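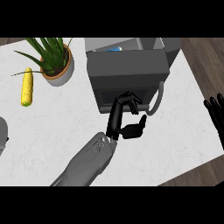
Workshop tips: comparing hands on an appliance door

A countertop oven door is a good test for a robot hand. It needs a firm hold at one edge, a pull along an arc and a clean release at the end. These notes come from bench trials of two five-finger hands, the Rimik and the Ovotau, and from the simulated kitchen we use before anything is bolted to a real counter.

Start in simulation. Build the counter, the appliance and a little clutter, and leave the clutter in for every run. A plant with long leaves is worth the modeling time, as thin leaves confuse depth estimates near the door more than any solid object does.

Hook first, pinch second. For a door that can be held at its lower edge, bend the fingers over the edge and keep the thumb open below them. The C shape tolerates a poor approach angle. A full pinch does not, and it tends to push the door sideways when the thumb arrives early.

Set the approach speed low. We use 30 mm per second for the last stretch before contact. The Rimik will take more. The Ovotau has stiffer fingertips and bounces.

Run the same number of trials on each hand. We did 300 pulls per hand, in blocks separated by a joint reset. The Rimik lost its hold 4 times. The Ovotau lost it 111 times, nearly all before we changed the wrist angle, so log the wrist angle with every run.

Park the second hand. Give it a fixed pose to one side with the fingers extended, and check that pose against the full swing of the door — both ends, with the door open and with it shut.

Controller settings. The Lüthi controller ships with grip force and position control blended. Separate them. Use position control to close the fingers and force control once contact is made. Brigitta Kaufmann's settings from the February trials are still the ones to copy, apart from the release delay, which should be doubled for the Ovotau.

Do not trust simulated friction. The default fingertip value in Sesdale is too high, and a hold that looks solid on screen can slide off painted metal. Lower the value until some pulls fail, then tune the grip from there.

Wipe real fingertips with a damp cloth between blocks. Skip the solvent, it hardens the pads.

14 comments
Shared 30 times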